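Stelargate rebounding machine: one August in the driveway

Print | E-mail

I coach a club team of 14-and-unders, I play badly in a men's league, and I have missed a lot of shots in my life with no one standing under the basket to get the ball back. So when Everett Nakamura, who runs our club, bought a Stelargate shooting return and then moved to an apartment, I offered it a home before he'd finished the sentence. I've had it for all of August now and I have opinions.

First, what you get. It's a big net on a wheeled base with a ball feeder at the bottom. You roll it under the hoop, crank the net up, and anything that goes in (or comes close) drops down the funnel and gets spat back out to you. There's a counter for makes and a little remote for changing where the passes go. New, it runs 900 dollars, and the cover is extra, which annoyed me.

Setup took me most of an evening. The instructions have you attach the net before the upper poles are locked, and I'd tell you to ignore that completely. Lock the poles, get a stepladder, then do the net. Mahsa Alipour from my men's league helped me redo it the second time and we were shooting well before dark.

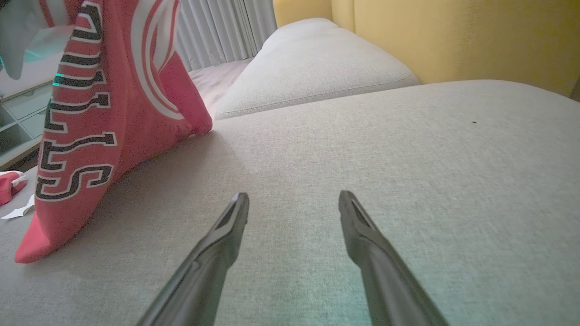
The passes are better than I expected. They come in chest high at the free throw line and a touch low from the corners, and you can bump the power up for the threes. I'd call the top setting too hot for kids – Tamsin, my smallest guard, took one off the wrists and went straight back to the middle setting, good for her. It also has a delay dial, so you can make yourself wait and reset your feet, or turn it down and get a real sweat going.

And you shoot SO much more. I put up 1,000 shots in my first week without really trying. My best week was 1,239, and I'm a guy with two kids and a bad knee! I used to quit when I got tired of chasing the ball down the street. Now I quit when my arms give out.

What I don't like: the counter. It misses swishes that fall through fast and it'll happily give you credit for an airball that clips the sensor. Demetrius Baptiste had 20 in a row according to the display, and I was there, and no he didn't. If you care about percentages, keep them in your head or have a teammate call them out.

It's loud too. There's a hum from the motor and then a clunk for every pass, and by 8 p.m. I feel guilty and shut it down. The wheels are fine on a gym floor and awful on my driveway, where one of them finds the same crack every single time.

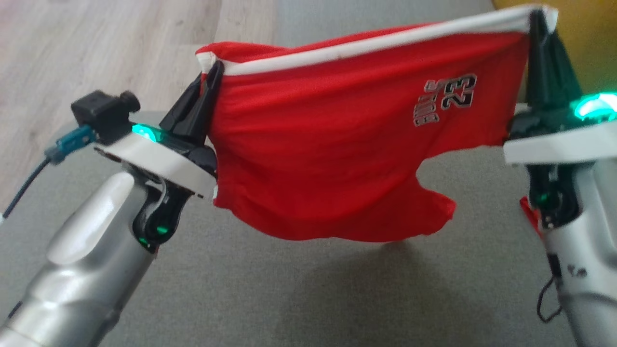

Red jersey with the white trim.

I did borrow the Ostrowski from the gym across town for a weekend to compare. Faster motor, much nicer remote, and it folds flat enough to go through a regular door. It also costs a good bit more, and the net is narrower, so long misses get away from you. For a school I'd say look at the Ostrowski. For a family or a small club I'd stay with the Stelargate, and I'd look for a used one before paying full price.

One more thing on the net: check the ties every couple of weeks. Two of mine had worked loose and balls were sneaking out the back. Zip ties fixed it.

Print | E-mail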